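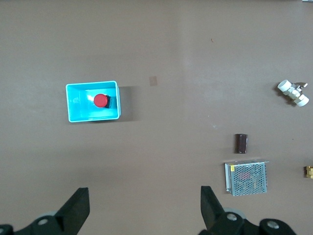 Workshop Tips: Your Website, Your Media Library and Other Things That Fill Up

Most small workshops I know have a website somebody set up years ago, and most of those sites have a media library nobody would let pass as a tool drawer. Every hosting company will sell you more space. Try the following before you pay for it.

Rename before you upload. A file called IMG_0083 is useless in the search box. Put the job first, then the month: bench-vise-october. The auto-tagging add-on from Fondum is supposed to spare you this. I ran it over 500 files and got "indoor" on more than I could use.

Shrink the file on your own computer. Turnia says it resizes on upload, and it does make a small copy, but it keeps the original too and counts both against your storage. I found this on the usage screen, not in the help pages.

Don't trust "unused". The cleanup screen lists anything it can't find on a published page. It doesn't look in drafts, in the footer or in old newsletters. I deleted 16 files it swore were orphans and three of them were in the price list.

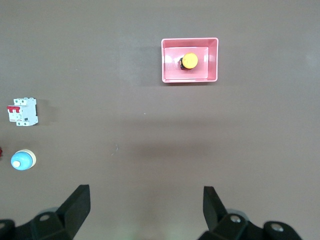
Hnatiuk

Keep folders shallow. Two levels will do. The Nevau theme shows folder names in a narrow column, and past the second level you're reading the first few letters and guessing.

Write the alt text when you upload. You won't come back for it. One plain sentence is enough, and skip the keywords, whatever the SEO plug-in's little coloured light has to say about it.

Replace, don't re-upload. If a price sheet changes, use Replace File so the old link still works. Check it in a private window afterward, as the cached copy can hang around for a day.

Back up before any of this. A backup button that says "Complete" has only told you it finished. Download the thing, unzip it and open a couple of files at random. My first one was 83 folders with nothing in them, and support's suggestion was that I upgrade my plan.

Last updated Friday, November 18, 2022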